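Home Forums Shop Floor Talk New Posts Search Log in

Anybody else's packing room going over to robots?
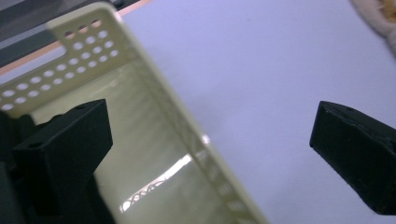 skolus_nights
So Kosalitz put two arms on our packing line in May and I've been meaning to ask how it's gone at other places. We're a returns and repack shop, mostly small household stuff, all of it moved around in plastic baskets. I used to pack 1000 pieces a shift on a good night. Now I mostly feed baskets in, clear jams and fix whatever got put down crooked. My wrists feel great! My head is bored silly. Pay is the same so far.

pegboard77
Same pay for less lifting, what's the complaint?

skolus_nights
Not really complaining, I just miss talking. The four of us used to stand at one table and gab all night. Now it's me and a screen (and the screen is no fun).

Chaiyaporn_line3
We went through this at Skastari. Soft stuff was the worst, anything fuzzy or floppy it would grab half of and drag. Hard shiny things weren't much better for us, the camera hated the glare off the baskets. They switched us to a dull gray basket and the jams dropped a lot. Ask your lead about that.

skolus_nights
Huh, ok. I'll bring it up. Ours are all that pale cream kind with the little holes and they shine like crazy.

pegboard77
I think you're both too easy on it. At my place the arm did 934 pieces its best shift and they still cut a person. A machine slower than the old crew and we're down one pair of hands. How is that progress?

Chaiyaporn_line3
Depends what the person was doing before. We had 155 people when it started and everybody who wanted to stay got moved, some to repair, me to training. I like my job better now. Not saying it's like that everywhere.

pegboard77
Well it isn't like that here.

mopbucket
Get the pay thing in writing, skolus. "Same so far" is what they told us too, and then the job title changed and the night bonus went with it. $100 a month gone.

skolus_nights
Ouch. Ok, asking about that before I ask about baskets.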